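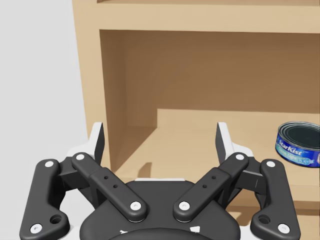
Opening hours were the first thing most members asked about, according to Shona Leckie, and the late slot matters more to them than the size of the shop. Many finish work after the Rusdale shops have shut and have been going without, or paying more at the petrol station on the Clultance road.

The Rusdale Community Pantry will move to larger premises in February, it was confirmed today. The pantry will leave the chapel hall it has shared for 4 years and take over the former post office in Halance Street. Opening will go from two sessions a week to five, including one that runs until 9pm.

Membership stays open to anyone living in Rusdale or Clultance. Members pay £4 a visit and choose up to 10 items from the dry goods shelves, with fruit and vegetables on top of that when they are in stock. No referral or proof of income is asked for.

The waiting list, which stood at 46 households when it was last reviewed, will be cleared in the first month after the move. Those households will be written to in the order they joined.

Rent on the new premises has been fixed for the length of the lease. The landlord, Vlad Properties, has also agreed to pay for a ramp at the front door and a new back step for deliveries. Sorin Vlad said the building had stood empty for too long and that he was pleased to see it let to a tenant who would open the shutters every week.

Tinned food, rice, pasta, cereal and packet desserts will be kept on open shelves so that members can pick for themselves. Chilled food will follow once the electrical work has been signed off. Baby milk and nappies will be kept behind the counter and can be asked for at any session.

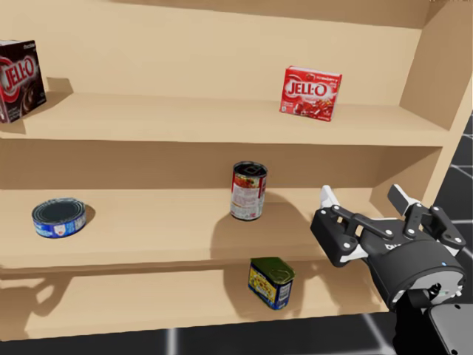 Giving food

Donations can be left at the chapel hall until the move and at Halance Street after it. The pantry is short of cooking oil, tinned fish, long-life milk, jelly and custard. It cannot take opened packets, alcohol or anything past its date.

Contact

Press enquiries should go to Torquil Rutherford at the pantry office. Households wishing to join should speak to Tudor Munteanu at any session, or leave their name and a phone number at the chapel hall.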